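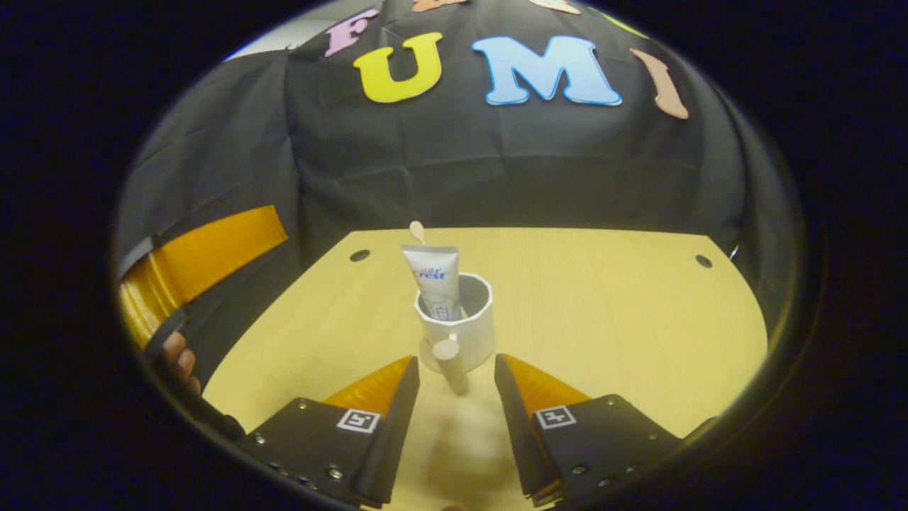
The Memodwood tumbler is sold as a bathroom cup, and I'd call it a cup and leave it there. Bozsik's own leaflet says "complete washstand organiser", which is a lot to claim for one open-topped pot. It's white, it has eight sides, and it takes a tube of toothpaste standing on its crimped end's opposite, nose down, so the Crest leans a little to one side and still leaves space for something with a wooden handle behind it. The flat sides are meant to stop it looking like every other round beaker. They do, I suppose.

What the leaflet doesn't mention is that there are no dividers. Whatever you put in will lean wherever it likes. If you want your brushes kept apart, the Flita rack does that and costs less.

Item no. 673
Colour: white
Shape: octagonal, open top
Lid: none
Dividers: none
Delivery: from our Skestirent store, not Sundays

Bozsik also say the finish was tested over 3000 washes. We asked in January how that was done and were sent the same leaflet again, so take the number as you find it. Ours has been wiped with a damp cloth and looks fine. We haven't put one in a dishwasher and wouldn't promise anything if you do.

Is it worth having? If your toothpaste lives on the edge of the basin, yes, probably. If you already own a mug, think about it first. The price drops when you order 16 or more, mostly of interest to guest houses. Returns are accepted unused, in the box.

Text by Ye-rin Byun, checked 31 May 2021

Filed under: Bathroom > Cups and tumblers

We use cookies to remember your basket. Accept | Change settings

© Skestirent Household. Contact us | Back to top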